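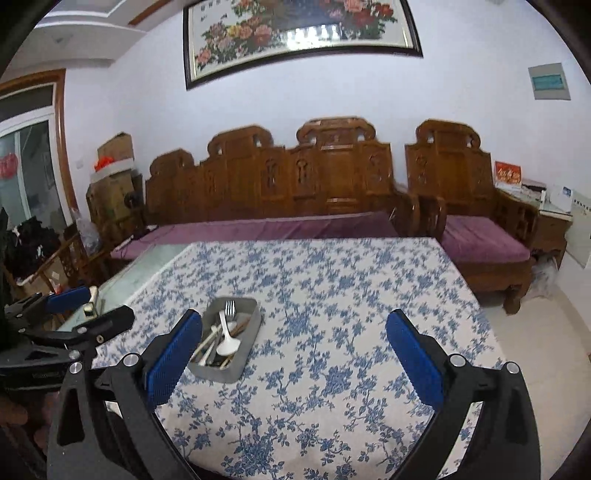

The procedure for closing up a flat has an order, and I had put the cutlery third. Electricity meter, gas meter, cutlery, crockery, linen, soft furnishings, large items. The firm's form had a line for each, with a box for condition and a narrower box for remarks. Under cutlery I wrote: one tray, stainless steel, rectangular, rounded corners. One fork. One white ceramic soup spoon. Chopsticks, a bundle. I put the pen down on the blue and white cloth, where it was difficult to see against the vines, and considered whether a bundle was an acceptable unit.

Golimden, the firm, cleared flats on fixed terms. The schedule ran to 23 lines, and the customer was to fill in every one before the van was booked. Line 8 was the dining table. Line 9 was any covering. Line 14 was the sofa, and asked for species of timber, if known. I did not know it. My aunt had referred to it only as the heavy one, to separate it from a previous sofa that I had never seen.

She had died in the winter. The lease had an end date and the landlord had been correct about it.

I had allowed one afternoon. The meters took four minutes. The cutlery should have taken less, and by three o'clock I was still sitting at the table with the tray in front of me.

The difficulty was one of method. The remarks box required a statement of whether each item was complete. A canteen of cutlery is complete if it has the number of pieces it was sold with. This tray had never been sold with anything. The fork was mine. She had bought it when I was six and came to stay, and it had been kept in the tray with the chopsticks for the years when I could not use them and for the years afterwards when I could. The soup spoon had been one of a set. The chopsticks came from at least two sets, some tan and some nearly white, and she had paired them by length, holding two upright on the table under her palm and feeling for the step between them. If there was a step she put one back and took another. It was done without looking, while she talked about something else.

I tried it. I took two from the tray and stood them on the cloth. The result was a step of several millimetres. I put one back and took another. The second result was worse. On the fourth attempt I had a pair, or two sticks whose difference was below what I could detect with my hand, and I laid them to one side.

It seemed reasonable to continue. If the chopsticks could be paired, they could be entered as pairs, and the remarks box could be filled in truthfully. I worked from the lightest to the darkest, then gave that up, as colour proved to be a poor guide to length. I sorted by length first and then by taper. Sorting by taper required better light, so I moved my chair to the other side, with my back to the sofa, and turned the first pair over to check it again.

At the end there were 15 pairs and one left over.

I checked under the cloth. My aunt's table had a glass top, pale and slightly green, and the cloth had always been too short for it on one side. She had been told this when she bought the cloth and had bought it regardless, for the pattern. As a child I used to put my hand flat on the bare strip, where it was cold, and then under the cloth, where it was less so, and I had believed for some time that the cloth produced heat. I lifted it as far as the middle. There was a paper napkin, folded twice to take up a wrinkle, and a receipt from Wundora for a kettle. The guarantee on the kettle had lapsed. There was no chopstick.

I checked the floor. I checked the kitchen drawer, which by the form was a different line and should have been left for later. I took the seat cushion off one of the dining chairs. Finally I knelt in front of the sofa and reached beneath it with a ruler. The carving along the front came down low, and the ruler went in at an angle. It brought out a button and a pen from Nevetti, the chemist on the corner, which had been closed for years. The pen did not write.

The sofa could not be moved by one person. I had established this at the age of 12, and again at about 20, when she wanted it turned to face the window and I got one end of it a hand's width off its marks. She inspected the new position and said that it was fine like that, and would I put it back.

I sat down on it. The seat was as hard as it had ever been. From there the table was at the distance from which she used to see it in the evening, when the meal was over and the tray had been put back in the middle, ready for the next one. She did not put the tray in a cupboard. Guests had suggested it. Her position was that the cutlery was used three times a day and that a cupboard would add two operations to each, one to open and one to close, and she had multiplied this out over a year and told them the figure.

The telephone rang at ten to five. It was the booking desk at Golimden, asking if the schedule was ready. I said that I had reached line 3.

The desk asked what the problem was with line 3.

I said there was an odd number.

There was a pause, during which I could hear typing. The desk said that utensils could be entered by weight. Many customers did so. It was also possible to strike the line out altogether and initial it, in which case the items stayed with the customer and the firm had no further interest in them. This was clause 2 in the notes on the back.

I turned the form over and read the notes. It was clause 2.

I struck out line 3 and initialled it. Then I broke up the pairs, as they would not lie flat in the tray otherwise, and put them back on the diagonal with the ends over the rim. The fork went in with its tines up. The spoon went in last. I wrapped the tray in a tea towel, found that the tea towel was line 11, and amended line 11.

Line 4 was crockery. There were six bowls, from the Vakulenko shop by the station, and they had been sold as six. I wrote: complete.

4 min read
17 shares
2 comments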